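Household linen is seldom treated as a subject for design. At Skasen, a furnished residence in the Dakden quarter, program manager Fadwa Shehata has given it that standing, with 777 textile pieces entered in the register.

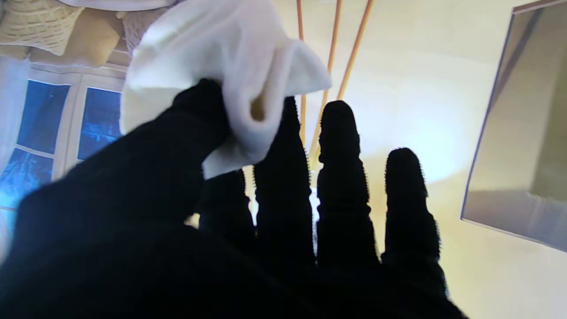 *White cloth beside the knitted and plain cushions of the bedroom.*

Colour determines where each piece is stored, and neutrals remain near the bed. 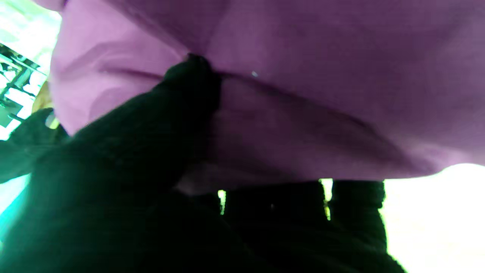
Laundering follows a schedule set in November. Sivaprasad Nadar, the textile adviser, asks that stronger colours be washed separately for the first 20 cycles. Purple cloth, with its shift from pink mauve to plum in the folds, is aired away from direct sun — a practice he extends to all dyed pieces.

Gathered hems are checked by hand before storage.

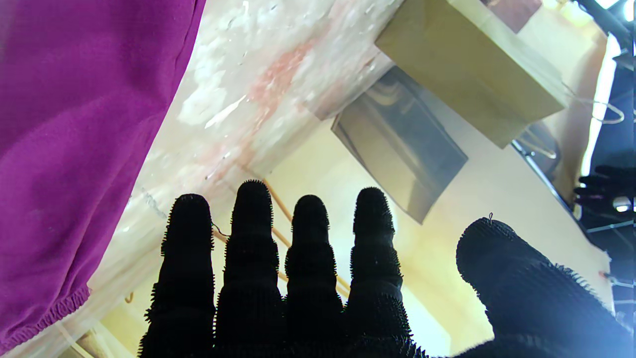 ## Edges and offcuts

Smaller lengths are kept for mending, and pinked edges are left as cut 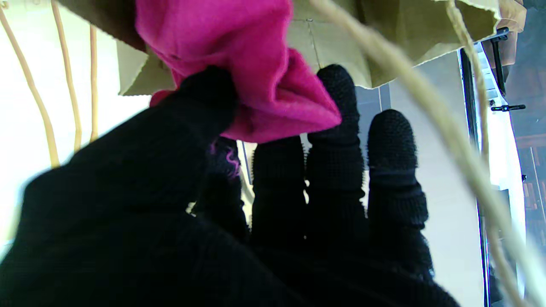 unless the weave has begun to fray, in which case the piece is hemmed and returned to the register.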